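Ticket: right gripper pose drops out near the front of the desk
Project: Denodeck, comparing two pairs of hand-held grippers
Opened by: Larasati Lumenta
Assigned to: Faizal Halim
Status: open, sulking

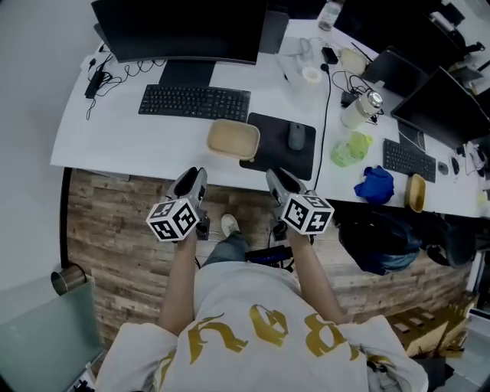 Symptom

Left gripper tracks fine. Right gripper vanishes for a moment when I bring it in low by the mouse pad, then comes back a hand's width from where it should be. Same operator, same desk, both cubes fitted near the handles. Pathirana firmware on both. The old Berkero pair never did this, though the old Berkero pair did plenty of other things.

Already tried

1. Restarted the tracker. Twice, for morale.
2. Camera from 30 to 60 fps. Shorter dropouts, more of them.
3. Swapped hands. The fault stayed with the gripper and ignored the hand, so I am cleared.
4. Recalibrated both cubes. Left good, right good on paper.

Faizal, 10:40

Can you send the marker IDs the right cube reports while you turn it slowly? All faces, please. Also check the config was copied across from the Berkero folder by a grown-up.

Larasati, 11:25

IDs attached. One face comes up as 44. The config expects 13 there. I copied the config, so I shall let the grown-up remark pass.

Faizal, 11:50

Then the solver throws that face away whenever it sees it, and down low it's probably the face the camera sees best. It would explain the jump too – it guesses from whatever is left. Change 13 to 44 in the right-hand block only and rerun the low reach, ten slow passes per hand.

Larasati, 14:15

Changed and rerun. No dropouts on the right in ten passes. Left unchanged. One small jump on pass six, smaller than before, log attached. Leaving this open until the Drinitia fingers have been on both grippers, as they stick out further and may cover a face.

Faizal, 14:30

Fine. Please rename the old config so it can't be copied again.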